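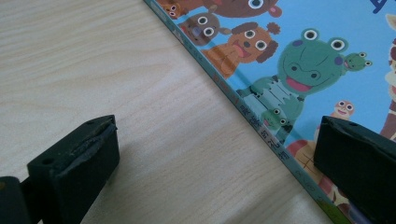
Picture books are the worst thing to tidy, thin and slippy and never the same size twice, so that was what I wanted to see at the Tistholm open day. Went Saturday with Omolara Chukwu from the playgroup. Tables of household jobs, grippers doing them, you could stand quite close. Ours was the book table. Two black fingers, one down on the bare wood, the other over the cover, and the spine running between the two. Sky blue cover, big green creature with its mouth wide open, loads of cartoon eyes. The kids next to us loved it. I was looking at the rubber pad on the left finger, all torn and ragged along the edge. Which brings me to tip one.

Check your grippy bits. Jar openers, litter pickers, the rubber feet on the chopping board. Once the surface peels it slides. Fatima Effiong was running the table and says they change pads when they remember to. Same in my kitchen. Have now put a note in the calender for January.

Lift from the spine. Flat book on a smooth table, dont scrabble at the page edges, you'll bend the corner. Slide it till the spine hangs over the table edge, then pinch. Small hands can do it too.

Leave a gap. Asked Fatima what makes shelving hard and she said full shelves. One book's width free at the end of each row. We have 361 books at playgroup (Omolara did the list) and not one gap anywhere. Eight have gone to the charity shop so far.

Angle first, then grab. Turn the book square to you before picking it up. Sounds daft. Try it with a stack of ten.

Wipe-down: barely damp cloth on glossy covers, dry straight after, stand them open like tents for a bit. NOT the spine if the paper is lifting. Dab of PVA on a cocktail stick for that, rubber band round, leave overnight.

Sticky tables. Jam on the table ends up on the back cover and then on the next book along. Wash table, then books, in that order. I have done it the wrong way round more than once.

Parking at Tistholm is dreadful, go early. Tea 300 yards down the road at Bunting, cheese scones very good, cash only. They do another open day in the new year, laundry folding I think, will go if I can get a lift. Socks tips to follow.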